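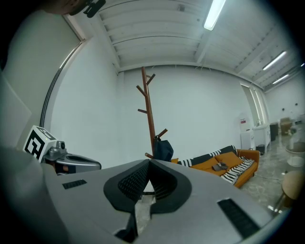

3.2 Egg collection and incubation

The eggs used in the study came from the breeding groups of crested geckos described in the previous section. Females of this species lay two eggs at a time in most cases, and they bury them in any substrate that is soft and moist enough. Each enclosure was therefore given one laying box, filled with damp coconut fibre to a depth of a hand's width. The boxes were opened every morning before the lights came on. When disturbed soil was found, the fibre was removed with the fingers until the eggs were visible, and the upper side of each egg was marked with a soft pencil. The eggs were then moved without turning them. We are aware that many keepers consider the turning of gecko eggs in the first day to be harmless, but we did not wish to add this question to our own.

In total 102 eggs were collected between January and the end of the laying period. Eggs which were yellow, collapsed or without a visible calcium layer at collection were counted as infertile and are not part of this total. Candling was done on the evening of the seventh day. An egg with a pink ring or visible vessels was recorded as fertile, and an egg without them was candled again one week later before any decision was taken. This second candling changed the result for several eggs, and we recommend it to other keepers who may be throwing away good eggs too early.

Three incubation media were compared: coarse vermiculite, perlite, and a baked clay granulate sold under the name Pekach. The first two were mixed with water in equal parts by weight. For the clay granulate this proportion was not suitable, as free water remained at the bottom of the container, and we followed the advice on the bag (saturate, then drain) after a short trial with dummy eggs of plaster. The comparison is for this reason a comparison of the media as they are used in practice, and it does not separate the effect of the material from the effect of the water it holds. A reader who is interested in water potential will find our measurements insufficient.

Both eggs of one clutch were always placed in the same container, so the clutch and not the egg is the unit of analysis. Clutches were given to the three media in the order in which they were found. This is not a true randomisation. However, the order of laying between females had no pattern that we could recognise, and each female contributed to all media at least once, with the exception of female 3, who stopped laying early in the season and was removed from the comparison.

The containers were closed plastic boxes of the Tradstead type, with two small holes in the lid. They were kept in a cabinet with no active heating, in a room where the temperature followed that of the building. Weight was the only control of moisture. Every box was weighed with its eggs on the day it was filled, and lost water was replaced once a week along the wall of the box, never on the eggs. In the perlite boxes this correction was needed nearly every week. In the vermiculite boxes it was often not necessary for a month or longer.

Temperature was recorded with Claruvix loggers, one on each shelf of the cabinet. The top shelf was warmer than the bottom shelf throughout the season. To reduce this effect the boxes were moved down one shelf each week, and those on the bottom shelf went to the top. One logger failed in the middle of the period and its last 35 readings were lost. For this gap we used the values of the neighbouring shelf without correction. The full record contains roughly 3000 readings and is shown by shelf in Figure 4, in the results section, together with the dates of hatching.

Figure 4 should be read with some care. The lines for the separate shelves show the air inside the cabinet, and not the temperature of the medium in which an egg was lying. In a preliminary test the medium followed the air with a delay, and short peaks did not reach it at all. The peaks caused by the opening of the door can be ignored by the reader, although we have not removed them from the data.

From the eighth week the boxes were inspected twice a day. Hatchlings were left in the box until they had come out of the shell completely and were then weighed, measured from snout to vent, and moved to single rearing boxes lined with paper. No egg was cut open to help the animal. Eggs that developed mould were wiped and kept, except where they had also collapsed and smelled. These were opened, and the stage of the embryo was noted by Hervé Lebrun according to the simple scale of Alvarado, which has five stages and can be used without a microscope.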